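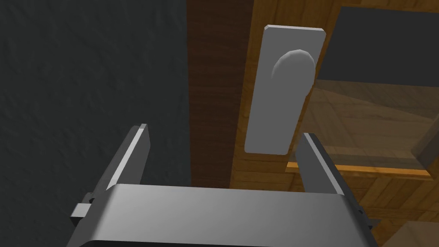
How often are the fire doors checked?
Every September, and again after any repair.

Buildings > Pustthorpe > Fire doors

Door 232: closes fully from any angle. OK.
Door 252: rubs at the threshold. Closer adjusted, still slow. Comment (L. Stoyanova): plane the bottom edge and recheck.
Stair door, level 2: seal missing along the top. Order from Vlachou.

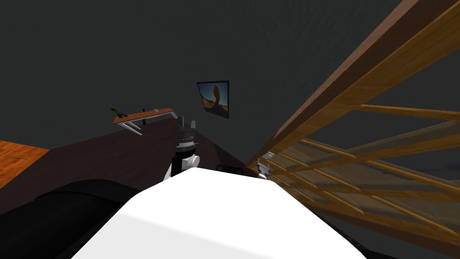 Exit sign by the stair door: lit. Test button sticks.
Extinguishers: 10 checked, tags current. One bracket loose, tightened.
Keys returned to Senad Kovačević at the front desk.

Print this page | E-mail this page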